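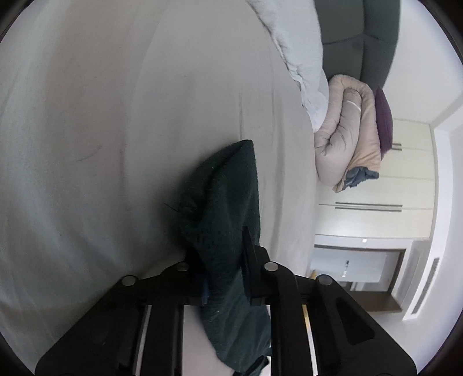
*A green towel on the bed at the Leloron guesthouse, where the folding question remains open.*

The Leloron guesthouse has changed its mind about towels again, and this time it has put the decision in writing.

As of Oct 21, 2026, the dark green towels that guests have been finding on their beds will be folded in thirds and laid flat. They will not be rolled. They will not be fanned, and they will certainly not be made into a swan, a matter on which the new housekeeping sheet spends an entire paragraph.

The sheet is the work of Remedios Bravo, who took over the linen at Leloron in July and inherited what she calls "a cupboard with opinions." Her predecessor favored the roll. The one before that went in for a sort of pointed arrangement at the foot of the bed, which guests regularly knocked to the floor on their way to finding the light switch.

"A towel has one job and it isn't sculpture," Bravo said. "People get here after a long drive. They want to dry their faces. They don't want to take something apart first."

The color is another story. Leloron went over to dark green from white after a bad run with hair dye, and the house has been living with the results ever since. Dark green forgives makeup, coffee and most of what comes in on hikers. It does not forgive lint. Every pale speck shows, and the towels spend their lives near white sheets and white duvets, which have plenty to share.

Bravo's answer is a separate wash. Greens now go in with other greens, 35 minutes, no whites, no exceptions for anyone in a hurry. Loose threads get snipped with scissors and never pulled, a rule she says was written with one particular member of the staff in mind. She declined to name him. He was standing next to her at the time.

Beds get their own section. The fitted sheet goes on first and is smoothed from the middle out. Anything that isn't a sheet is supposed to be somewhere else while this happens, and the guesthouse's bedrooms, comfortable as they are, do not offer a great deal of somewhere else.
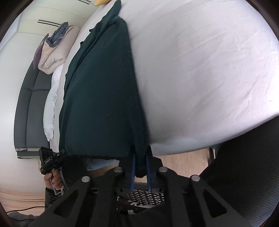 The usual solution is to stack it all by the wardrobe. A comforter goes down first, being the largest and least likely to roll off, and whatever is left gets piled on or leaned against it. Cushions travel the farthest. The new sheet asks that they be collected before the bed is declared finished, and it asks this twice, once in capitals.

Bravo would also like it understood that draping something over the side of the mattress does not count as putting it away. "It's in between," she said. "It's a thing waiting for somebody to deal with it, and I know who that somebody is going to be."

Not everyone has come around. Nina, the small inn across the road, still rolls its towels and has let it be known that its guests have never complained. Nina's towels are also, by general agreement, a good deal thinner, and thin towels will roll for anybody. Thick terry tends to come undone the minute your back is turned, which was the trouble at Leloron.

The guesthouse did look into paying someone else to worry about it. Fakton, the laundry service out by the highway, offered to wash, fold and deliver the lot, but its quote came with a minimum order of eight sets a day. Leloron has four rooms. A second outfit, Reltico, sent over a sample towel in a shade it described as forest. It is now used for the dog.

So the work stays in the house, and so does the argument. The thirds fold gets a trial through the end of the season, after which staff may submit objections in writing. Bravo has put a box by the linen cupboard for the purpose. At last check it held one slip of paper, unsigned, with a fairly good drawing of a swan.

Guests who prefer their towels rolled can ask at the desk. They will be shown how to do it themselves.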